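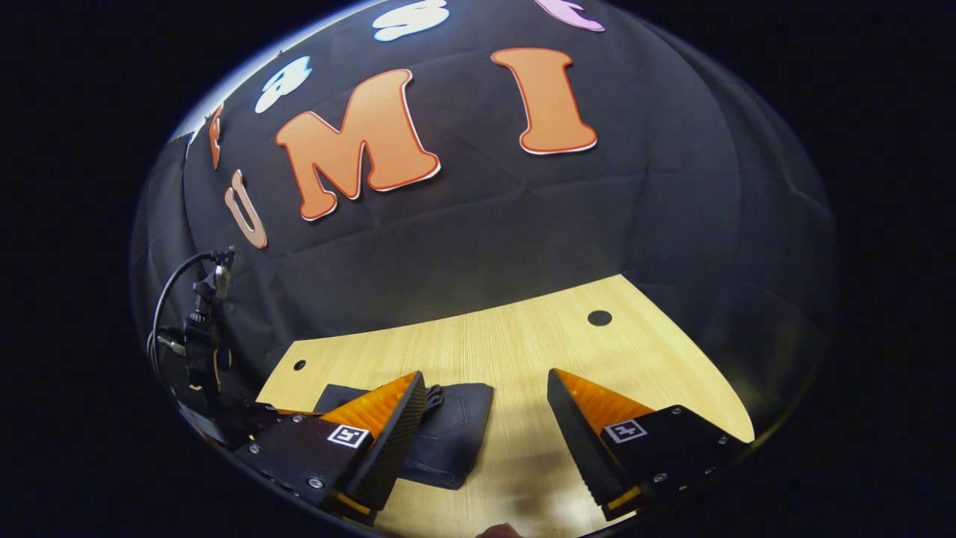
Bubble lettering

Bubble lettering (also bubble writing, balloon letters or, where I grew up, just "fat letters") is a way of drawing the alphabet so that every stroke looks puffed up with air. The corners go round, the gaps inside letters like A and O shrink to little slots or dots, and neighbours are often allowed to lean on each other. I've been drawing it since I was six and I still can't do a decent S, so take my advice on that one with care.

How it's drawn

Most people learn the skeleton method. You write the word faintly in pencil, with far more room between the letters than feels right, then draw a line all the way round each one, keeping the same distance from the pencil stroke. Rub out the skeleton and you've got your balloon. I was taught it by an older cousin at the kitchen table in Pennington, using the backs of old wallpaper rolls (lovely stuff to draw on, by the way, if you can find any).

The other way is to start with a blob. Draw a potato for each letter and then nibble bits out of it until it reads as a B or a K. It's quicker once you've got the eye for it and the letters come out fatter, but your first few will look like actual potatoes. Don't worry about it!

The hard ones

S is the worst, as I said. Draw the middle diagonal first and hang the two curls off it. M and W need to be wider than the rest or the middle goes to mush. I is a funny one: as a plain sausage it can get lost between fatter neighbours, so plenty of people give it a bar at the top and bottom. E is easy but dull, and I like to make the lowest arm longer so that the next letter can sit on it.

Outlines and shadows

A single outline will do for a birthday card. For anything that has to be read from across a hall you want two, a pale one tight against the letter and a darker one outside that. Shadows always fall the same way through the whole word. Pick bottom left or bottom right and write it on your hand if you have to. The little white highlight goes on the opposite side, near the top, and it should be smaller than you think.

In Arkthorpe

My own town has a soft spot for the style. The Wednesday market used to have its stall names done in fat letters by a signwriter called Emília Kuruc, who painted more than 30 of them, mostly in yellow on green. She mixed her own yellow and wouldn't tell anyone how. Six boards are still up, and the one over the cheese stall has been touched up so badly that I'd rather not talk about it.

Cutting them out

Bubble letters cut well because there are no sharp inside corners to fight with. Use card for small ones and foam sheet for big ones, and turn the sheet, keeping the scissors still. Keep the middles of your Os. I never do, and then I always want them.

Comments (3)

Meltent: Blob method all the way. My daughter did her whole bedroom door like this in February and I'm quite jealous of her G.

Stekmont: You've left out lower case! The e is far nicer than the capital.

Meltent: @Stekmont agreed, but try a lower case k and get back to me.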